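2 de marzo de 2024

Hoy he vuelto a casa con los pies cansados y la cabeza despejada, cosa que en febrero no pasaba nunca. En la lavandería llevamos ya unas semanas con la plegadora Orkis en la línea de sábanas y toallas, y lo que antes hacíamos entre cuatro lo hacen ahora dos. A las otras dos nos han pasado a ropa de particulares, que sigue siendo a mano.

El contador marcaba 2796 piezas al cierre del turno. Antes ese número nos lo repartíamos entre todas y no lo miraba ninguna. Ahora sale en una pantalla encima de la puerta y se mira sin querer, aunque una esté en la otra punta doblando blusas.

La ropa de particulares tiene otro ritmo. Una sábana es siempre la misma sábana. Con una prenda de cuadros hay que decidir por dónde cae el doblez, alisar, volver a abrir si el canto queda torcido. Las mantas de pelo tampoco ayudan, porque la tela se engancha un poco al arrastrarla y hay que levantarla.
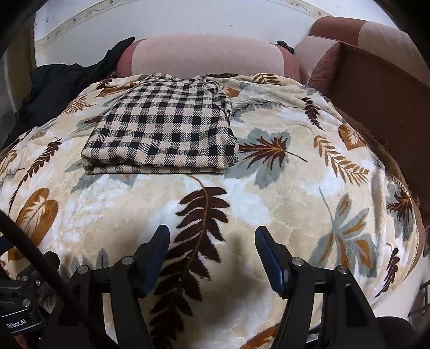
La tela de cuadros ya doblada, sobre la manta de hojas.

El encargado de Dunberg vino por la mañana con la lista de lo que quieren automatizar después. Empiezan por las fundas de almohada y siguen con los paños de cocina del hotel de Aranda. Las chaquetas y los abrigos están al final de la hoja, con un interrogante escrito a lápiz. Me fijé en el interrogante más que en el resto.

Le pregunté por los puestos. Dijo que no se va a despedir a nadie este año y que a quien quiera se le dará el curso de Grakberg, 35 horas, para llevar la máquina y quitar atascos. Me he apuntado. No por ganas, la verdad - prefiero la mesa -, pero quien sabe parar la máquina y volver a ponerla en marcha cobra un poco más y no tiene que cargar carros.

Lo que echo de menos es hablar. En la línea vieja estábamos una frente a otra y se pasaba la tarde. Con la Orkis hay que ponerse los cascos por el ruido, y las dos que se han quedado allí se entienden por señas. En la mesa de particulares se habla, aunque menos, porque cada una está con lo suyo.

Por la tarde, más chaquetas. Las de botones de metal las doblo con el botón hacia dentro para que no marque la prenda de encima. Los automáticos los dejo sueltos hasta el final.
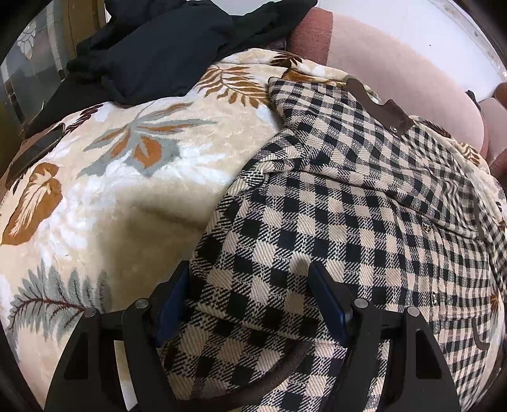
¿Puede una máquina como la Orkis doblar también chaquetas?
De momento la nuestra solo trabaja con piezas planas y rectangulares; lo que lleva mangas, cuello o botones se sigue doblando a mano.

Eso mismo le contesté a mi hermana por teléfono, que está convencida de que me quedan dos telediarios en el trabajo. Luego hablamos de su mudanza y de si le sirven mis cajas.

Mañana tengo que llevar la fotocopia del carné para el curso y preguntar si las horas cuentan como turno. También comprar tapones, que los cascos me aprietan.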